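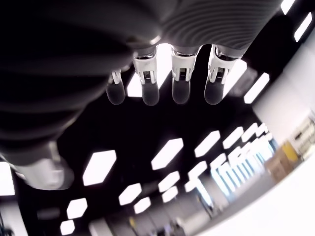 Figure 3. View from the wrist camera of the Rirnix hand, fingers extended, with ceiling lights and storage shelving behind.

4.2 Wrist-view perception in the stocking task

The second set of trials moved the arm out of the laboratory and into the Storneo site, where the chore was to take small goods from a cardboard box and place them on a shelf. A person new to the job learns it in a few minutes. We chose it for that reason, and also because it combines three steps that are usually reported separately: finding an item in clutter, closing the fingers on it, and releasing it without disturbing its neighbors.

All grasp decisions in this section used the wrist camera only. The camera looks along the underside of the hand, so the thumb and the four fingers take up a large part of every image (Figure 3). The thumb tip lies outside the range of sharp focus. When the hand is turned toward the ceiling, the light panels show through the gaps between the fingers, and the brightest surfaces in the room lose all detail. The Burell segmentation model, trained on evenly lit tabletop images, often joined a fingertip pad to the background under these conditions. We therefore masked the hand using joint angles and passed only the remaining pixels to the model.

We ran 600 attempts with the mask and the same number without it. An attempt counted as complete if the item stood on the shelf after release and no other item had fallen. Attempts stopped by the operator were counted as failures, including those in which the item was still held. Lionel Clegg reviewed the recorded attempts and marked the step at which each failure began.

Masking reduced errors in the finding step but had little effect on release. Most of the remaining failures began as the fingers opened, when one pad stayed in contact with the item and tipped it. The wrist camera gives poor information at this point, as the item is hidden by the same fingers that are letting it go. Adding the Saber contact signal shortened the delay between touch and opening. It did not tell the controller which way the item was leaning.

Speed was the larger problem. The median complete attempt took 28 seconds, and a full box took almost 100 minutes. Neither figure includes the time spent by staff in bringing boxes to the arm or turning items that lay face down. Slowing the final part of the release motion gave fewer tipped items at a further cost in time, and we did not pursue it beyond a short pilot in July.

On these results we would not describe the stocking chore as solved. The system can work through a box under supervision if the items are rigid and the shelf is open at the front. Soft packaging was excluded from the trials and is discussed in Section 5.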